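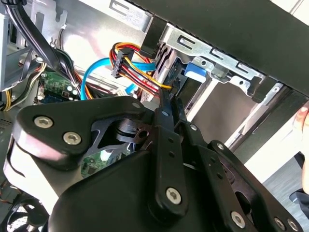
Vultard linkage gripper at the drive cage of a desktop PC, wrist camera view.

Vultard G2 Linkage Gripper, Kit
Part no. 1379
Stock: 7

Two-finger parallel linkage gripper for small bench arms, supplied as a kit for home or shared workshop assembly. Plates and links are matte black and join with silver hex-socket screws. The center cut-out leaves a line of sight past the hub, so a wrist camera can be used without an offset bracket.

Opening, fingertip to fingertip: 114 mm
Assembly time: some 16 hours, including wiring
Tools required: hex keys, small flat file, thread locker
Not included: arm, camera, power supply

Fit the long finger link first and leave its lower screw a quarter turn loose until both fingers close square. Tighten the bracket screws last.

Clearance: check the full sweep of both fingers before working inside an enclosure. In a PC case, SATA data and power cables run close to the drive bays and catch easily on the links. Disconnect the case from the wall outlet. Hold or clamp the case.

Link geometry by Weronika Wilczyńska. Build notes and wiring diagram by Ieuan Gittins, Clestotcombe workshop.

Page revised 20 Mar 2018. Spare fingertips are listed under Vultard parts.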